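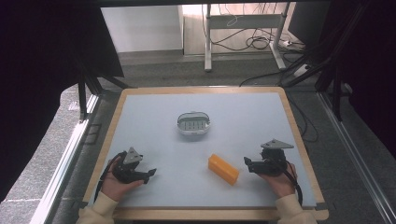
How many demonstrations has the project recorded so far?
The total at the close of this reporting period stands at 1,062 accepted demonstrations. A further 149 were recorded and set aside after review, and are kept on a separate drive.

Zemotmont Demonstration Study
Interim report to the Lockyer Fund
Submitted 2019-01-22 by Fadime Akbulut, project lead

1. Purpose of the work
The Fund's grant supports a study of how people can best show a robot a short table-top task. Two methods are being compared. In the first, the person holds a pair of grippers and carries out the task directly at the table. In the second, the person steers the robot arms from a separate desk using the Stekix remote control software. The tasks are the same in both cases and use light household articles such as sponges and small plastic containers.

2. Progress in this period
Recording by hand is complete for the first group of tasks. The grippers are black hand-held units, one for each hand, each with a grey mounting plate on top and its own cable. Operators work at a square table with a pale wooden border, and the starting position of each object is changed between attempts.

Recording by remote control began later than planned. The Stekix licence was held up in purchasing, and the first sessions were spent correcting a delay between the operator's movement and that of the arm. Kwesi Amoah has since reduced the delay to a level that operators find acceptable, though long sessions remain tiring.

3. Review of recordings
Comfort Kwofie and Ye-seo Jeon review every recording before it is accepted. The most common fault was a pause in mid-task while the operator changed grip. The written instructions have been amended, and operators are now asked to start the attempt again if they hesitate -- a small change, but one that has shortened the review work considerably.

4. Staffing and expenditure
Young-sook Yook joined the project as an operator and has completed her training. Spending is within budget except under equipment, where replacement cables were bought from Ploletance at short notice. We ask the Fund to approve a transfer from the travel heading to cover this.

5. Next period
Ten remote control sessions are booked for February, with a target of 100 accepted demonstrations from them. Once these are reviewed, the two methods will be compared on time taken and on the share of recordings accepted. The comparison tables will be sent to the Fund with the next claim.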